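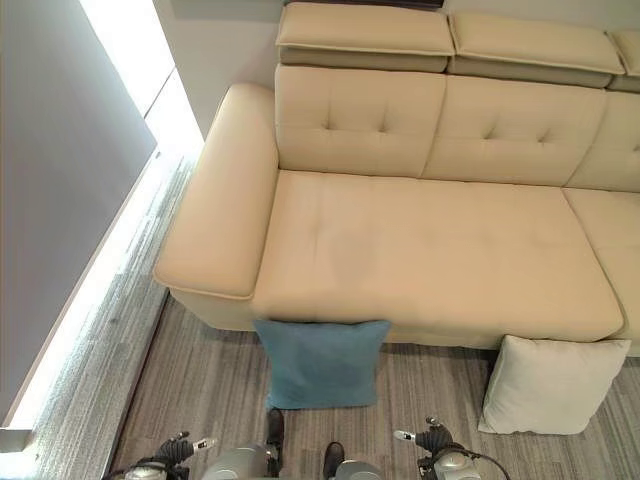 Four square has been at Llewellyn Elementary forever, but the June tournament is new, and Diễm Ninh runs it. First year, 10 kids and a box of chalk. Last year, nearly 199 players across all the grades. We talked at her place over iced tea, me sunk way back in a cream leather sectional with adjustable headrests, which is not great for taking notes. She was up and down the whole time, phone going.

"The rules are the fight," she says. "Always the rules." Every block plays it different. Cherry bombs, double taps, holding the ball for a second before you hit it. So she wrote one sheet. Ball bounces once in your square, you hit it with open hands, lines are out. No holding. "I got emails about the holding. From grownups!"

And the server calls nothing. That was a big change. In the old recess version the kid in the top square made up rules as he went, and some kids just quit playing. "My own niece quit. She was good, too."
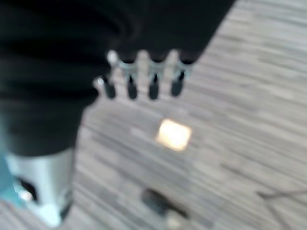

Now there's a judge at every court, mostly fifth graders. They get a whistle and 3 practice games before they work a real one. Lụa Tôn trains them in the gym after lunch. She's strict about it — a judge who changes a call gets moved to keeping the line straight for a while.

"Lụa tells them say it once and say it loud," Ninh says. "If you didn't see it, replay the point. Don't guess."

What about the balls? She groans. Playground balls, the regular rubber kind, and they go soft by noon. She pumps them the night before and agian in the morning. Too hard is worse for the little kids, it flies over their heads and then your chasing it to the parking lot.

This year she wants wider squares for the older grades and a court for parents. Would she play? "I'd be out in one serve. Put me down for it anyway." Sign-up sheet goes on the gym door first week of June, closes at 3 p.m. that Friday.

Contact the Llewellyn rec page | © Llewellyn Recess & Games | Back to top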